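Rinsing Rice Without Losing Half of It Down the Drain

Rinsing takes off the loose starch that makes plain rice gummy. It adds a few minutes to supper and saves you a gluey pot.

What you need

A fine mesh strainer, a bowl it fits inside with room to spare, and cold water. A pasta colander won't do, as the holes are too big for short grains. Ours is a Sperling, bought one December, and it has outlasted two others.

Steps

1. Measure the rice dry. Wet rice packs differently and your water will be off.

2. Set the strainer in the bowl and pour in the rice. Don't fill it more than halfway.

3. Cover with cold water and stir with your fingers for 20 seconds or so. Go easy, since broken grains cook up mushy.

4. Lift the strainer, dump the cloudy water and repeat. Two or three rounds is plenty for most white rice. The water never gets perfectly clear, so don't wait for it.

5. Tip the strainer so the rice slides to one side, and let it drain for five minutes. Give the rim a couple of taps to shake off the last drips.
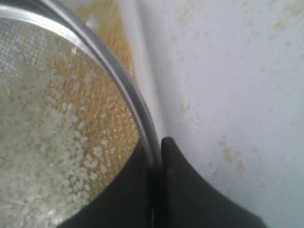 6. Turn the rice out into the pot. Knock the strainer upside down against your palm for the grains that stick to the mesh.

Cleaning the strainer

Rinse it right away, from the back, with the tap on hard. Once starch dries in the weave you'll need a soft brush and warm soapy water. Skip steel wool, which snags the wire. Hang it up to dry.

Other notes

Check the bag first. Enriched rice has vitamins added to the surface and rinsing washes them off.

Save the first bowl of cloudy water for the houseplants if you like. Use it the same day, as it sours by Thursday if you rinse on Monday.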